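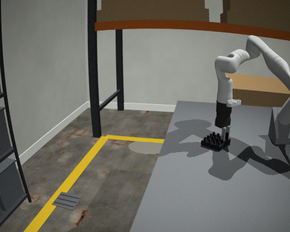
Grutach is a method, and also a small software package, for teaching a robot arm by demonstration. A person guides the arm through a task, and the movements are recorded and used later as training material. The name comes from Jillau, the workshop where the first version was written.

Two ways of teaching

In hand guiding, also called kinesthetic teaching, the motors of the arm are made soft and the teacher takes hold of the arm and moves it directly. The teacher feels the weight and the limits of the joints. The weak point is that the hands of the teacher often come into the view of the cameras.

In remote control, or teleoperation, the teacher sits away from the arm and moves it with a handle, a glove or a second, smaller arm. Grutach supports a handle named Kanach. Remote control is also possible in a simulated room, where a wrong movement cannot damage anything.

The pegged block task

The usual first task in Grutach is done in simulation. The teacher brings the gripper to a block with short upright pegs, lowers the fingers and then moves away again. The task looks easy, but the distance between the pegs is small, and beginners commonly come down at a wrong angle.

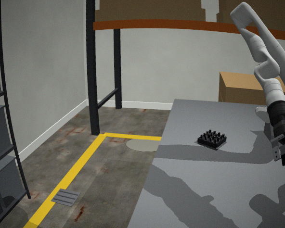 The arm and the pegged block in the simulated storage room.

One lesson consists of 14 demonstrations, each not longer than 12 seconds. The first six are made at low speed. Demonstrations with long pauses are normally removed, as a robot which learns from them may also learn to wait.

Recording

The positions of the joints, the opening of the gripper and the camera views are saved together with the same clock. The older format, Ağca, saved only the joint positions and can still be read by version 8. Files in this format must be matched with their camera views by hand.

See also

Learning from demonstration
Kinesthetic teaching
Teleoperation
Robot simulation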